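**Simulated humanoid falls at the edge of the rug, only in the living room scene. How do I find the cause?**

Asked by Meifang Tang, September 7, 2018
Tags: simulation, humanoid, walking, contact, falls

Hello everybody. I am working on a walking controller for a humanoid, in simulation only for the moment. English is my third language, so please ask if something is not clear.

In our plain test room (flat grey floor, no furniture) the robot walks without problem. Since August we also use the living room scene from the Skilleck package, and there I have falls. I made 100 runs with the same start position and the same speed command. In 83 runs the robot arrived at the goal. In the others it fell, and always in the same area, between the rug and the long console table, where it should turn to the right.
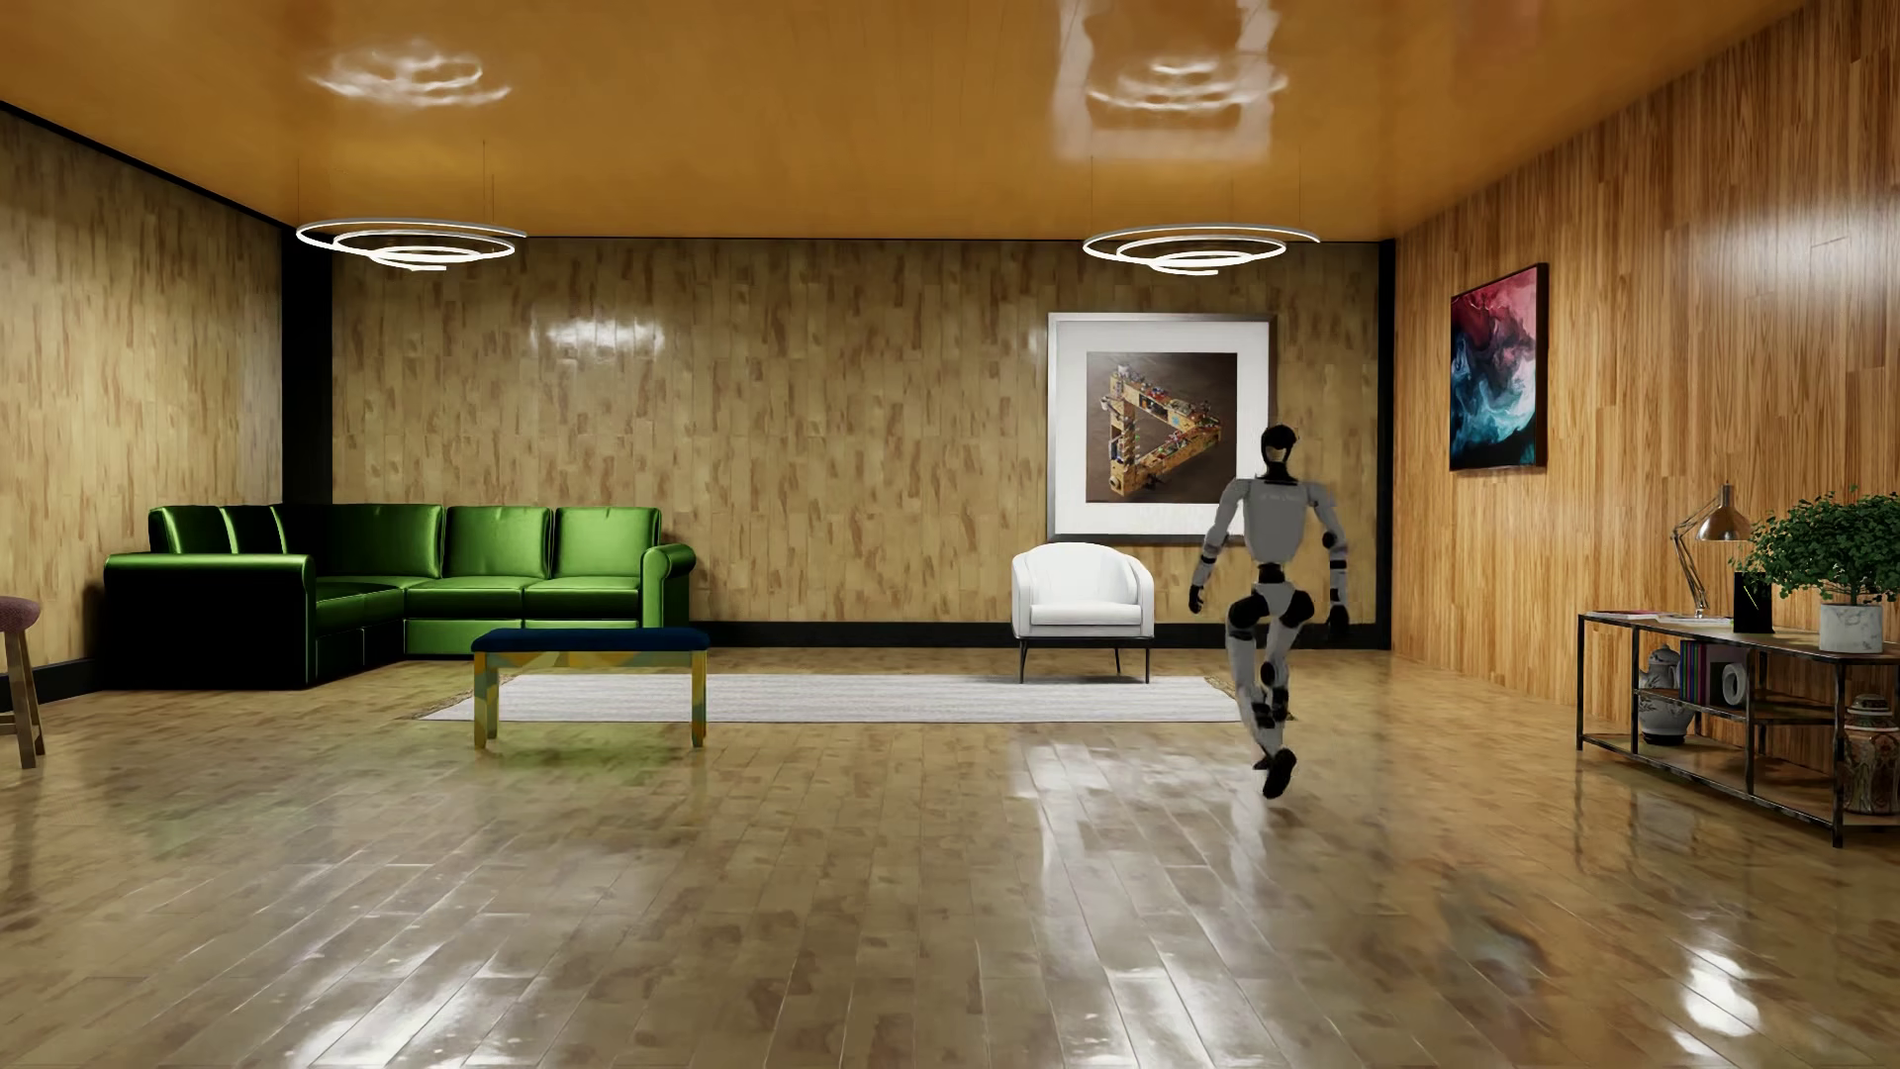
The fall begins in the swing phase. The foot which is in the air touches something too early, the controller believes that the step is finished, and it moves the weight on a leg that is not ready. After this the torso goes forward and the arms do nothing useful.

What I have checked already:

- The joint torque limits are the same in both scenes.
- The time step is the same, and the solver settings also.
- The floor friction is the same number in both files.
- I made the speed lower. The falls became fewer but they did not stop.

I also looked at the head camera recordings, because my colleague Fabian Lüthi thought that the obstacle detection could be guilty. The floor is very glossy and the ceiling lights are reflected in it. The detection sometimes reports an object there with low confidence.

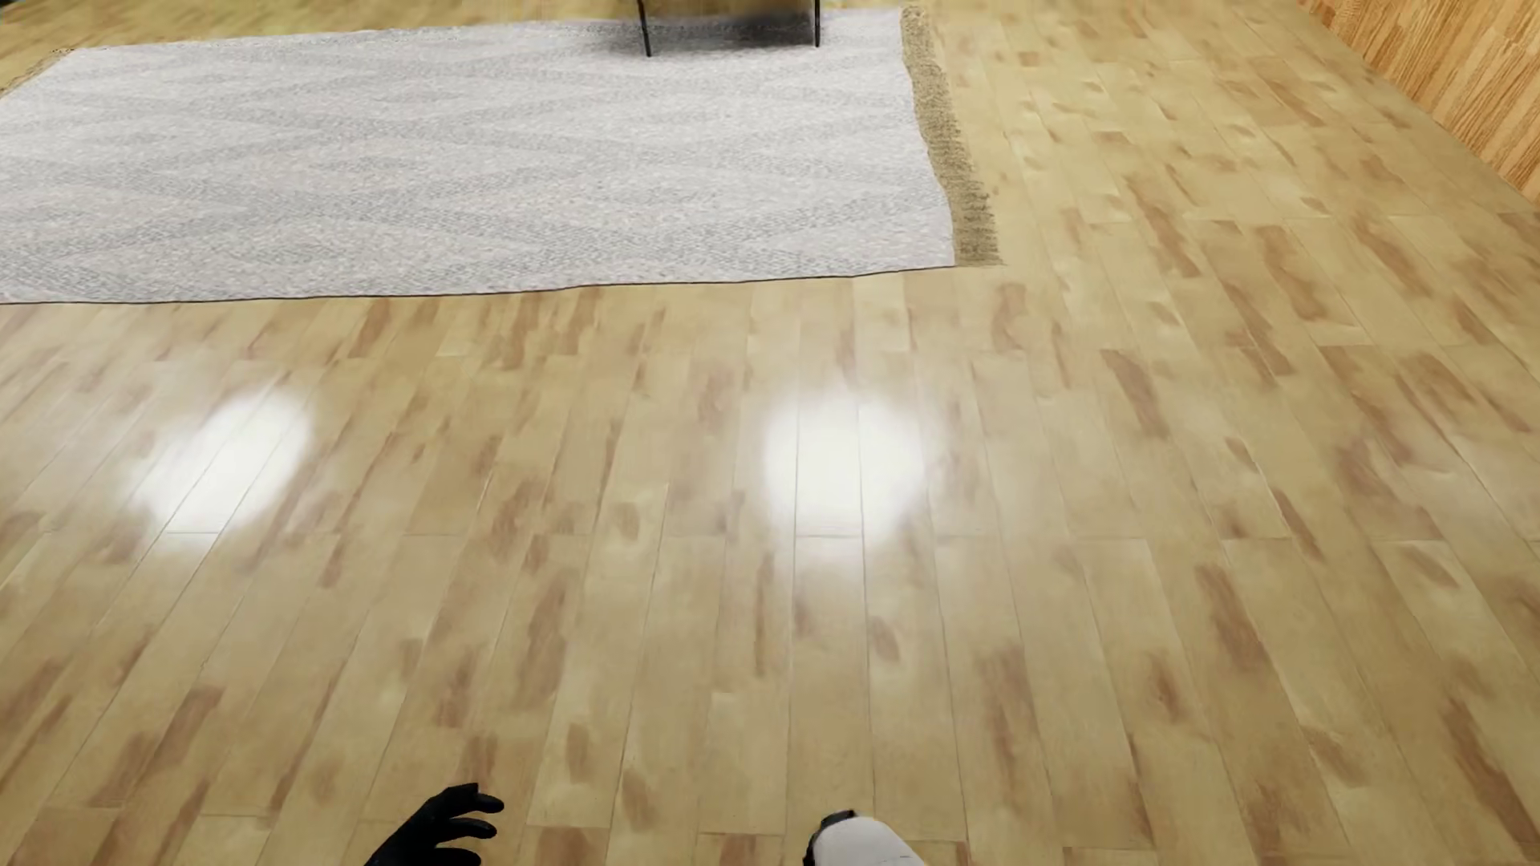
*Head camera, living room scene: the ceiling lights reflected on the boards, rug at the top, a hand and another robot part at the bottom.*

My question: should I suspect the camera side or the contact side? And how can I separate the two in a clean way? I would like to be sure before we try anything on the real machine, as a fall there is expensive and also dangerous for the person who stands near.

---

**Answer by Unathi Tshabalala** (accepted)

Separate them first, then argue about which one it is. Switch off the obstacle detection completely and give the robot a fixed list of footsteps along the same path. If it still falls, the camera is out of the discussion.

My guess is the contact side. Your description of the early touch sounds very much like a collision shape that is bigger than the thing you see. In many furnished scenes the rug is drawn as a thin surface, but its collision shape is a box with a few centimetres of height, and it can also stick out past the visible border. Please do this:

1. Turn on the display of collision shapes and look at the rug from the side, near the floor level.
2. Log the contact pairs for the swing foot, with the names of both bodies. Print the name at the first contact in each step.
3. Compare a good run and a bad run at the same step.
4. Remove the collision from the rug only, leave everything else, and repeat your 100 runs.

Do also check the fringe at the end of the rug. If it is a separate mesh it may have its own collision shape.

For the real robot, please do not wait for the scene to be perfect. A real rug has an edge too. Your controller should not accept a foot contact before a minimum part of the swing is done, and if the contact comes early it should hold the weight on the standing leg. Test this in the plain room with a small step on the floor.

> **Comment, Meifang Tang:** Thank you, you were right. With the fixed footsteps it still fell. The contact log shows the rug body at step 5 in every bad run, when the foot was visibly next to the rug and not on it. The box was too wide. I corrected it and I have no fall now. I will still add the minimum swing time.

---

**Answer by Petronella Pillay**

I had falls too, and for me it was the friction. Try to put it higher. I don't remember the value, sorry.

> **Comment, Unathi Tshabalala:** More friction can make an early touch worse, the toe catches harder. I would not change it before the log is read.

---

**Answer by Fabian Lüthi**

I am the colleague with the camera theory. It was not the reason for the falls, but the false objects on the shiny floor are a second fault, and we have opened a separate ticket for it. If somebody has the same, make the floor material matt for one test and compare the detections. In the path planner a false object can move a footstep sideways, so I would not leave it like this.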